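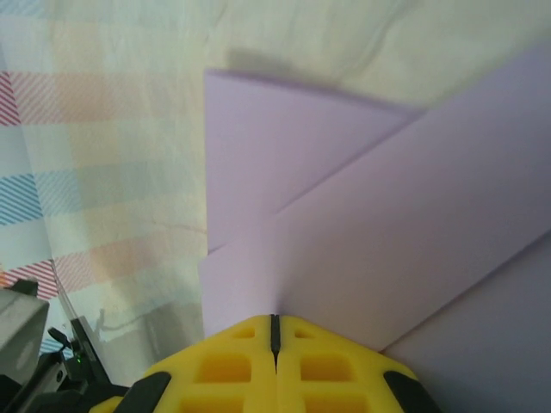 How to cut and join foam sheets for a drawer insert

By Atieno Minja

Last August I moved to a smaller apartment in Tallthorpe, and my craft drawer became a problem. Every time I opened it, scissors, needles and small bottles rolled to the back. Ready-made inserts did not fit, so I learned to make my own from craft foam. It takes one evening, and you need no special tools.

What you need

Craft foam sheets, all of the same thickness. I used lavender, but any color works.
A metal ruler, longer than the longest side of your drawer if possible
A knife with a new blade
A cutting mat
A soft pencil or a pen that writes thin
Glue made for foam
Fine sandpaper, grit 400
A few heavy books

Please check the label of the glue before you buy. Some glues for plastic eat the foam and leave a hole in it. I spoiled two sheets this way. Now I use a foam glue from the Khamphan shop near the station, but any glue that says it is safe for foam will do.

Step 1. Measure the drawer

Measure the inside of the drawer at the front and also at the back. Old drawers are often not square, and mine is 4 mm narrower at the back. Write down both numbers. For the base, make the piece 2 mm smaller than the drawer on each side, or you will have to push it in by force and it will bend up in the middle.

Step 2. Lay the sheets without glue

Put the sheets on the table and let them overlap before you cut anything. Move them until you see how to get all your pieces with the least waste. You can turn one sheet diagonally over the other and use its straight factory edge as a guide for a slanted cut. I like slanted dividers for long tools, because a ruler of 30 cm does not fit straight in my drawer but it fits well at an angle.

When sheets lie one over another, look for the shadow line where they meet. Mark lightly along this line with the pencil, then take the upper sheet away.

Step 3. Cut

Hold the ruler down hard with your whole hand, fingers far from the edge. Make the first cut very light, only to open the surface. Then cut two or three times more in the same line. If you press strongly the first time, the foam pulls and the edge becomes like a wave.

Keep the knife straight up. A knife that leans makes a slanted edge, and such edges do not meet well when you glue them. Change the blade when you begin to hear a scratching sound.

Step 4. Clean the edges

Wrap the sandpaper around a flat piece of wood and pass it over the edge, in one direction only. Two passes are enough. I tried paper of grit 2000 also, and it did nothing that I could see. Grit 200 is too rough and pulls small crumbs from the foam. Wipe the dust with a dry cloth.

Step 5. Make the compartments

The base is one full layer. For the second layer, draw around each tool, leaving a little space for your fingers, and cut out the shapes. For small round things, such as bottles of ink, I cut a square hole. It is easier than a circle and it holds them well enough.

Put everything in the drawer now, still without glue, and close it slowly. If something touches the top, you want to know it at this moment.

Step 6. Glue

Spread a thin layer on the base only. Wait as long as the label says — mine says ten minutes — and then lower the second layer from one side to the other, like closing a book. Do not slide it. Put the books on top and leave it overnight. I did mine on a Wednesday evening and filled the drawer the next morning.

If it goes wrong

The insert moves in the drawer: put a narrow strip of leftover foam along the back side.

There is a gap between two pieces: cut a thin strip, push it in with the back of the knife, and trim it flat.

The corners lift: put a small drop of glue under them with a toothpick and press again with the books.

Keep the leftover pieces in a bag. I use mine under the feet of chairs and between plates when I pack them.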